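Wisevex compact PA for our hall – two months in

Posted Tuesday, November 19, 2019

Quick one as I've got choir in half an hour and people keep asking me at the tea hatch.

So. We got the Wisevex. Church hall, 30 rows if you squeeze them, high ceiling, terrible echo, lino floor. Old system was a mixer with three dead channels and a pair of speakers that buzzed whenever the urn went on. Sermons at the back were a mumble. Funerals were worse, you really do not want people leaning forward asking what was said at a funeral.

Budget was 700 pounds all in. Not a lot for sound, I know that now. Anything proper, with someone coming out to measure the room and hang the speakers, was miles over. Had a quote from Lumidby who were very nice and very thorough and very much not 700 pounds.

What you get in the box: 2 column speakers, a small mixer with bluetooth, stands, leads, one handheld mic, one headset mic. No bag. No cover for the mixer either. Carrying it across the car park in the rain was not fun, so budget for a bag.

Setting up. First time took me an evening, mostly me reading the wrong page. The manual is tiny print and the drawings show a different mixer, an older one I think, the knobs are in another order. Once you've done it it's ten minutes. Columns click onto the base, power in the back, one lead to each, done. The click is stiff. Push harder than you want to.
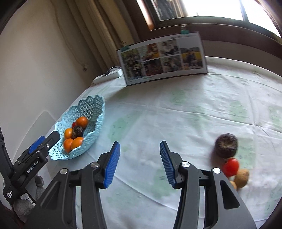 Speech is where it's good. Really good. Tall thin speakers throw the voice forward and not up into the rafters, so far less of that swimming pool sound we used to have. Back row can hear. Side aisle can hear. I walked round with the headset on reading the notices out to an empty hall and could follow myself everywhere except the alcove by the coats, where to be fair you couldn't hear the last trumpet.

Music less so. Piano through a mic is fine. Acoustic guitar is fine, a bit thin. Backing tracks for the children's songs are ok at sensible volume but there's no low end to speak of, and if you turn it up to make up for that it goes harsh and tinny. If you have a full band with drums and bass I would not buy this. Ours is a piano, two guitars and a flute when she's not on shift.

The handheld mic is solid. Nice weight, proper switch you can feel, doesn't pop much. Headset is the weak link. Bends out of shape, the foam falls off, and the battery pack clip is useless on a cassock. We use a Flesis lapel mic now instead, bought seperately, plugs into the same pack. Much better, but that's extra money and it should of been right from the start.

Batteries. The packs take AAs. Changed before every Sunday now after one died in the middle of the intercessions. The light on the pack goes from green to nothing, no amber, no warning. Rechargeables work but run down quicker in our experience. Keep spares in the vestry and tell people where they are.

Bluetooth – handy for playing something before the service off a phone. Pairs quick. But it will also pair with anyone else's phone if you leave it on, so we had four seconds of somebody's football commentary just before the first hymn. Hold the button down till it goes out. Not in the manual as far as I can see, or if it is it's under something daft.

Feedback. Some. There is an anti-feedback button and it does help, takes a bit of the brightness off the voice as well. Main thing is to put the columns in front of whoever is talking, level with the front pew is right for us. We had them behind the lectern the first week because it looked neater. Squealed like anything.

The mixer itself is simple. Four mic inputs, one stereo, an effects knob which I have put tape over. Nobody needs the vicar in a cathedral. Labels are grey on black so in our light you can't read them, I've used white stickers. Volume knobs are a bit close together for big fingers.

Loop system – no. Important this. There's no hearing loop in it and the advert is vague enough that you might think there was. There's an output on the back that can feed a loop amp, and ours does, we already had a Lei one from years ago, works fine off a jack lead. If you haven't got one you'll need to buy one and it's not cheap. Please don't skip it, half our congregation rely on it. 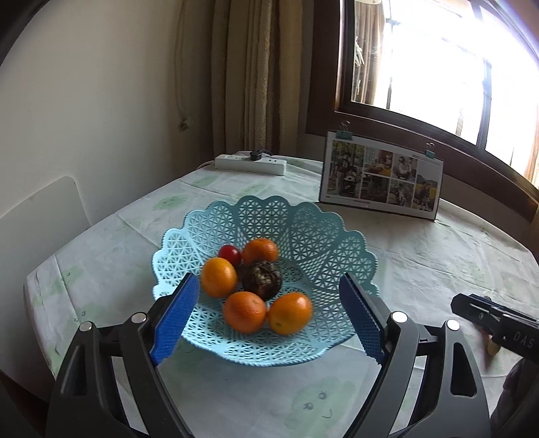
Oranges in the blue basket.

Support. Rang Wisevex once about the manual. On hold a good while, then a helpful chap who emailed the right pages over same afternoon. So keep trying. Order number was 323 something and he wanted all of it, have it to hand.

Looks. Black, slim, doesn't shout at you. We did have comments beforehand that speakers would spoil the front of the church and there's been none since, which I take as a yes. For weddings the stands go behind the flowers and you wouldn't know.

Lasting power I can't tell you, only had it two months. One of the feet has already lost its rubber. The leads feel cheap and I've ordered better ones. Everything else seems sturdy, and it has been dropped once, not by me.

Would I buy again? For speech in a small or middling hall, yes, for the money. For bands, no. For outdoors I'd be careful, used it once for the remembrance readings in November and the wind got in the headset something rotten. Handheld coped.

Good: clear voices, quick to put up, handheld mic, takes up no room in the cupboard.

Bad: headset, manual, no bag, grey labels, no battery warning, thin with music.

Four stars. Would be more with a decent headset. If anyone wants to come and hear it we're open Sunday mornings, sit at the back and see what you think. Any questions put them underneath and I'll answer when I can, probably not til the weekend.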